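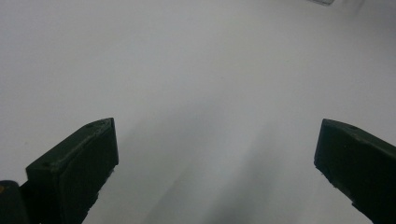 OK, hi everybody, thanks for coming back after lunch. I know the 1:30 slot is the sleepy one, so I'll keep moving.

My talk is about getting a small-town library to stop charging late fines, and what happened to us in Clurkville when we did. (Pause, let the people from the county find seats.)

Quick background. We serve a town with one grocery store and two bridges. When I started at the desk we had 208 cards blocked for fines, and most of those belonged to kids. Kids! A third grader would come in with her class, pick out a book about sharks, and I'd have to tell her no in front of everybody. I hated it so much. I still remember the shark book.

So I went to Merle Hinds, who was my director then, and I said can we just quit doing this? And Merle said show me the money. Fair enough. I pulled the numbers and we were bringing in almost 1000 dollars a year, and that's before you pay for stamps and envelopes and my time on the phone arguing about a DVD.

(Slide: the old notice. Read the second paragraph out loud, it gets a laugh.)

We started in August, before school. Old fines wiped, no new ones. If a book is out 30 days past due we bill you for the book, and if you bring it back the bill goes away. That's the whole policy, it fits on a bookmark, and I brought bookmarks – they're by the coffee.

Things I got wrong. I didn't tell the branch out at Kitia early enough, so for a week they were still taking quarters. I also figured hold times would get longer. They did for new cookbooks and for one very popular mystery series, and then we bought second copies and people calmed down.

The best part was the returns. Benjamín Palma emptied the book drop that first morning and found 17 items from one family, in a pillowcase, with a note that said sorry. We kept the note. We gave back the pillowcase.

(If running long, skip the part about the software. If somebody asks, the setting is under patron types and you have to change every one of them by hand, ugh.)

Last thing before questions: call your school librarians first. They know exactly which kids stopped coming in.

OK, who's got one? Yes, in the back.

Filed under: Talks & Handouts, Small Libraries

6 shares | 4 comments

Recent
Weeding the large print shelf
Wihongi reading room: new evening hours
Story time when it rains
What we learned from the seed swap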